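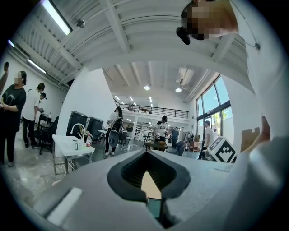

Halle Wasemcombe, hinten die Galerie mit dem schwarzen Geländer, darunter die Regale

Wasemcombe Halleninventar
README, Stand 16. Juli

Kurz
Inventarliste der Halle Wasemcombe. Was in den Regalen liegt, was oben auf der Galerie steht, welche Holzplatten wir haben und wo die hinsollen. 1705 Zeilen, eine Zeile pro Gegenstand oder pro Gebinde (Schrauben zählt keiner einzeln, eine Schachtel = eine Zeile). Dazu Raumdaten: Wände, Decke, Licht, Boden. Version 2, die alte Liste bitte nicht mehr benutzen, da stimmen die Fachnummern nicht.

Dateien
inventar.csv – alles
platten.csv – nur die Holzteile, 585 Zeilen, stecken auch in inventar.csv
raum.txt – Freitext zum Raum
faecher.pdf – Plan der Regalfächer, Handzeichnung von Leonie, eingescannt
alt/ – Version 1, nur zum Nachschlagen

Spalten inventar.csv
id: fortlaufend, Lücken sind ok (gelöschte Sachen, nicht neu vergeben)
name: so wie man es in der Halle nennt, kein Katalogname
ort: Regalfach, Galerie oder Boden
gebinde: ja/nein
material: grob. Holz, Metall, Kunststoff, Stoff, gemischt
zustand: 1 gut, 2 geht noch, 3 weg damit
bemerkung: freitext, oft leer

Trennzeichen ist Semikolon, Dezimalkomma, UTF-8. In Excel über Daten importieren, sonst zerschießt es die Umlaute.

Spalten platten.csv
Wie oben, zusätzlich laenge, breite, staerke (mm) und schlitz. Bei schlitz steht ja, wenn irgendwo eine Aussparung in der Platte ist, egal wie groß. Lage des Schlitzes wird vom kürzeren Rand gemessen. Bei quadratischen Platten: vom Rand mit dem Aufkleber. Kein Aufkleber -> Feld leer lassen, nicht raten!

Gemessen wurde mit Bandmaß und die Stärke mit Messschieber. Helle Sperrholzplatten und massive Teile sind bei material beide "Holz", das Auseinandersortieren kommt irgendwann. Wer eine Platte aus dem Regal nimmt und sie nicht ins gleiche Fach zurücklegt: Spalte ort ändern. Sofort, nicht abends. Im Juni haben wir einen halben Tag nach den Seitenteilen gesucht und die lagen auf der Galerie unter der Decke vom Sofa. 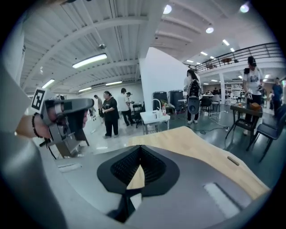 Gleiches gilt für die Platten mit Schlitz. Die gehören zum Stecksystem von Hollis und sehen auf den ersten Blick alle gleich aus, der Schlitz sitzt aber je nach Teil ein Stück weiter innen. Beim Vertauschen passt das Möbel am Ende nicht zusammen und man baut alles wieder auseinander. Also beim Zurücklegen den Schlitz vorne, zur Gangseite, dann sieht man's im Fach. Kanten nicht auf den Boden stellen, die fransen aus.

Raum
Großer offener Raum, weiße Wände. Decke weiß, Trapezblech auf weißen Trägern. Boden grau und glänzend, bei Streiflicht spiegelt er ziemlich, wer Etiketten abfotografiert besser mit dem Rücken zur Lampe. Licht gemischt: lange Leuchtstoffröhren und runde Deckenleuchten. Klimagerät hängt unter der Decke. Farbangaben in der Bemerkungsspalte sind unter diesem Licht notiert, Beige und Hellgrau bitte nicht allzu ernst nehmen.

Galerie: Möbel und alles, was sperrig ist. Hinauf nur, was eine Person allein tragen kann. Nichts ans Geländer lehnen.
Regale unten: gemischt. Fächer von links nach rechts nummeriert, unten anfangen. Die Demaletti-Boxen haben eigene Nummern auf dem Deckel, die sind NICHT die Fachnummer. Steht leider in Version 1 durcheinander.

Wie erfasst
Leonie Waaka hat die Regale gemacht und die Regeln für die Namen festgelegt, ich die Galerie und den Rest. Immer 2 Durchgänge, der zweite ohne Blick in die erste Liste, danach abgeglichen. Bei Abweichung nochmal hin. Eingetippt in Jiltent, von dort als CSV exportiert. Der Export schneidet lange Bemerkungen ab, die sind von Hand nachgetragen, kann sein das welche fehlen.

Bekannte Macken
- name nicht ganz einheitlich, "Brett" und "Platte" gehen durcheinander
- Kabel sind unter Kunststoff gelandet
- zustand ist Geschmackssache, Leonie ist strenger als ich
- ein paar Fächer im Scan kaum lesbar, Bleistift
- was an den Wänden hängt, fehlt komplett
- Verbrauchszeug (Klebeband, Tücher) nur als Gebinde, Menge veraltet schnell

Wofür brauchbar
Sachen finden. Aufräumen nach Plan. Nachschauen, ob eine Platte in der Größe schon da ist bevor man eine neue zusägt. Für die Versicherung taugt die Liste nicht, da fehlen Werte und Kaufdaten.

Ändern
Zeile ändern, Kürzel in die Bemerkung, fertig. Neue Sachen hinten anhängen, nicht dazwischenschieben. Fotos von Etiketten bitte mit der id als Dateinamen. Fragen zu Fächern an Leonie, zum Export an mich.

Offen
Schubladen auf der Galerie noch nicht erfasst. faecher.pdf neu zeichnen. Etiketen für die untere Reihe nachdrucken.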